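Progress report to the Bickerstaff fund: guest room refresh at the Clukdale house
May 15, 2024

We are so pleased with where things stand! When we wrote to you in December the bedrooms still had their old lamps and a strange mix of side tables, and the bedding order was stuck. The bedding has come, the furniture is in, and we are down to the small jobs that make a room ready for a family who may be staying with us for weeks while a relative is in the hospital.

Spending first. The furniture line closed at $1,329 per room, which is under what we asked for, and the linens came to $378 per room. We would like to move the leftover $200 to the wastebasket and liner line, which we set far too low. Tastine, our laundry service, has kept its price from last year.

The rooms have a good, calm look now. We went with white duvets and a dark gray pillow in front of the white one, black headboards, and small wooden nightstands with a white drawer and an open shelf underneath. The nightstand goes right up against the wall below the switch and socket, so a guest can reach both from bed — something families asked for again and again on the comment cards. Each room also has a sofa, and a small light-colored wastebasket on the carpet close to the bed.
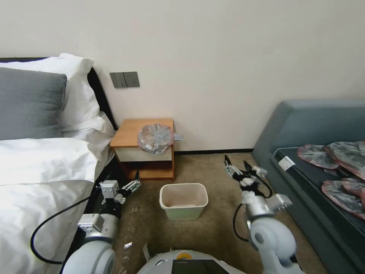
Ivone Amaral would still like the wastebasket moved over by the door, as she finds that guests getting up at night catch a foot on anything left beside the bed. Trevor Haworth prefers it within reach of the pillow, especially for anyone with a cold. We are going to try it both ways and ask the guests.

The turnover routine is the part we are most excited about. Beds first, then surfaces, then trash and a fresh liner, then the carpet. We wrote it up on one page and it hangs inside the linen closet door. Duvets get straightened last, after everything else has been carried out.

Still to do: reading lamps (Emia has promised a new delivery date), spare pillowcases, and hooks for the bathrooms.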